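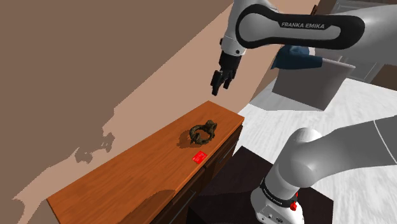 *Dresser top and drawer fronts.*

**Ticket:** Drawers sticking, dresser in the upstairs bedroom
**Opened by:** Inese Petrauskas
**Handled by:** Arūnas Tamošiūnaitė, Liepiņa furniture help desk
**Status:** Closed, with one follow-up for January

### Original message

Hi all! I love this dresser and I'm hoping you can help me keep it. The second drawer down has started to bind. It slides out maybe half way with no trouble, then the left side hangs up and the right side keeps coming, so the whole drawer goes crooked and I have to push it back in and start over. The bottom drawer is stiff all the way. The top one is perfect, I could open it with a pinky.

Plain wood-on-wood runners, no metal anywhere. I moved it from my mother-in-law's house in Zutlow in the spring and it was fine for the first couple of months. The drawers hold sweaters (2), jeans (bottom) and socks (top). I've rubbed a candle on the runners once. It helped for a day!

Can I fix this myself? I have a screwdriver, sandpaper, a small level and a lot of willingness.

Inese

### First reply, Arūnas

Inese, yes you can, and this is one of my favorite kinds of ticket. Wooden runners are wonderful once they're happy. Please don't sand anything yet.

Before we touch the wood, could you try these and write back with what you get?

1. Take all the drawers out and empty them. Number the backs in pencil so they return to the same openings.
2. Put the empty second drawer back in and see if it still hangs up.
3. Put your level on the top of the dresser, first side to side, then front to back.
4. Look at the runners inside the case with a flashlight, especially the left one for drawer 2. You're looking for a groove, a shiny patch, or a nail head standing up.
5. Measure the two diagonals of the drawer 2 opening, corner to corner. If they don't match, the case is out of square.

### Inese, 7:40 p.m.

Okay, this was more fun than I expected. Results:

- Empty drawer 2 still hangs up, same spot, but I can get past it with a wiggle.
- Side to side, the bubble is way off. The left is low. Front to back looks good.
- Left runner for drawer 2 has a shiny patch toward the middle. No nails.
- Diagonals: they differ by 3 mm.
- Bottom drawer, empty, is *much* better. So that one might just be my jeans.

Also, I found a bus ticket and a button in there.

### Arūnas, 8:15 p.m.

Fantastic notes, thank you. The level reading and the diagonals go together beautifully. When one foot sits low, the case leans and the openings turn into very slight parallelograms. A drawer is a rigid box and doesn't lean with it, so it pinches. Tall pieces on old floors do this all the time, and moving house is the classic way to find out.

Next round, still no sanding:

- Shim the low side. Cardboard is fine for testing, swap in something harder later. Add a little at a time and keep watching the bubble.
- Once it's level, leave it overnight. Joints take a while to relax back.
- Measure the same diagonals again in the morning.

Get someone to help you lift. Tipping a dresser by yourself with one hand while you poke cardboard under it with the other is how people get pinched fingers (me, twice).

### Inese, next morning

Mārtiņš Butkienė from downstairs came up and lifted while I shimmed. We used a folded cereal box under the front left foot and a thinner piece under the back left. The bubble is in the middle!

Diagonals now match, as well as I can read my tape.

Drawer 2 empty: runs all the way! There's still a faint drag at the shiny patch, and when I put the sweaters back in, the drag gets stronger. It doesn't go crooked anymore, though. I did a little dance.

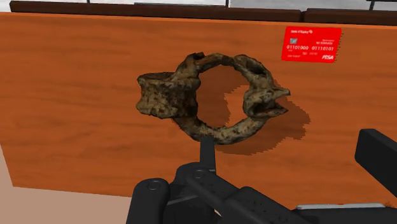 Should I wax now? I have the candle, and Mārtiņš has a block of something called Skivmont that he uses on his window sashes.

### Arūnas, 10:05 a.m.

That is such a good result from a cereal box!

Almost ready for wax. First we need the old candle off, plus whatever dust it has collected. Soft candle wax picks up lint and turns into a gummy film, and that could be most of what you're calling shiny. Try this:

- Wipe both runners and the bottom edges of the drawer sides with a dry rag.
- Scrape lightly with an old plastic card held nearly flat. You should see gray crumbs.
- Wipe again with a rag barely damp with mineral spirits, window open, then let it dry fully before you go on.

Then look at the patch again. If it's flat to the touch, it was gunk. If you can feel a dip or a ridge with a fingernail, we have some wear and I'll walk you through it.

The Skivmont block is fine by me. Any hard paste or block wax will do. Please skip cooking oil, spray lubricant and soap. Soap is the one people argue with me over, and yes, it works for a while, but it pulls in moisture and your drawers end up stiffer in a humid summer.

### Inese, 1:30 p.m.

Gray crumbs, so many gray crumbs. Very satisfying. I did all of the runners while I was at it, even the good ones.

After cleaning, the patch on the left runner is mostly gone, but there's a tiny ridge at the front end of it. I can feel it with my nail. It's about as long as a grain of rice.

### Arūnas, 2:10 p.m.

Now you can use your sandpaper! Hooray.

Wrap a piece of 100 grit around a small flat block. Work along the runner, with the grain, short strokes, only on the ridge. Stop every few strokes and feel it. You want it level with the wood on either side and no lower. Then a finer grit if you have it, dust it off, wax, and buff with a clean cloth until it stops feeling tacky.

Wax the bottom edges of the drawer sides too. They are the other half of the bearing and people forget them. Leave the outside faces of the sides alone unless you see rub marks there.

### Inese, 4:50 p.m.

It works. IT WORKS. Drawer 2 with every sweater I own in it, one hand, straight out and straight back. It makes a lovely low whoosh. The ridge took hardly any sanding at all. Bottom drawer is smooth as well, and I moved three pairs of jeans to the closet to be kind to it.

Two questions before you close this:

a) How often do I wax?
b) The cereal box. How long can it stay?

### Arūnas, 5:20 p.m.

So happy to read this!

a) Once a year is plenty for clothes drawers, or whenever the whoosh goes away. A thin coat every time, and clean off the old wax if it looks gray.

b) Swap it soon. Cardboard compresses, and you'd be back to a leaning case without noticing. Hardwood wedges or stiff plastic shims both do the job. Dzintra Lill at the Flillden workshop will cut you a pair from offcuts if you bring her the thickness of your squashed cardboard. Measure it right after you pull it out, before it springs back.

One more thing on the shims: check the level again in winter with the heat on. Floors move and so does the dresser. If drawer 2 gets tight again, do the level and the diagonals first and only then go looking at the runners.

### Notes for the desk

- Cause: case racked by a low left side after a move, with old candle wax and lint built up on the left runner of drawer 2, plus a small ridge.
- Fix: shimmed level, left overnight, runners cleaned, ridge sanded locally, hard wax on runners and drawer edges.
- No parts used. No drawer bottoms or joints opened up.
- Sarmīte Sakalauskas asked if we can add the diagonal check to the standard first reply. Yes please! It found the trouble here before anyone picked up a tool.
- The bus ticket stays with the customer. She has taped it back inside the case.
- Follow-up in January: ask Inese for a level reading and how drawer 2 is running.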